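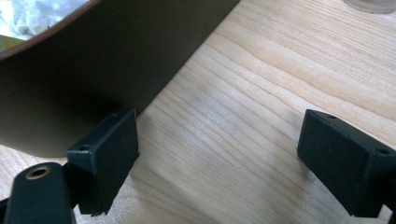 A dark, rounded vessel with a reddish-brown rim on a pale wooden tabletop.

The case against the permanent centerpiece

By Marin Bošković
11 August 2025

A bowl left on a dining table becomes storage within days. I have kept a log of mine since May, and the log does not flatter me. On the worst day it held 13 items, of which two were edible.

The usual advice is to buy a tray, or a divided insert such as the one Kerik sells. I think this is wrong. Dividers raise the capacity of a container whose problem is that it has capacity. My insert came out after three weeks with every compartment full of keys, receipts and dead batteries.

A table is a work surface. Its useful area is whatever can be cleared in one movement, and a heavy vessel in the middle cuts that area badly. On a table 29 inches deep, a wide bowl leaves two strips, neither of which takes a dinner plate and a serving dish side by side. People then eat at one end — or on the couch.

There is also the matter of the wood. Pale, open surfaces show rings and scratches early, and a base that never moves hides grit until somebody finally drags it. Lift the bowl, wipe under it, put it on a shelf. Felt pads help, but they collect crumbs and need replacing.

My neighbor Chaudhary objects that a bare table looks unfinished. I accept that as a description of his taste. A table set out for a meal looks finished for as long as the meal lasts, and the bowl can come down for it with bread or fruit inside. Afterward it goes back up, empty.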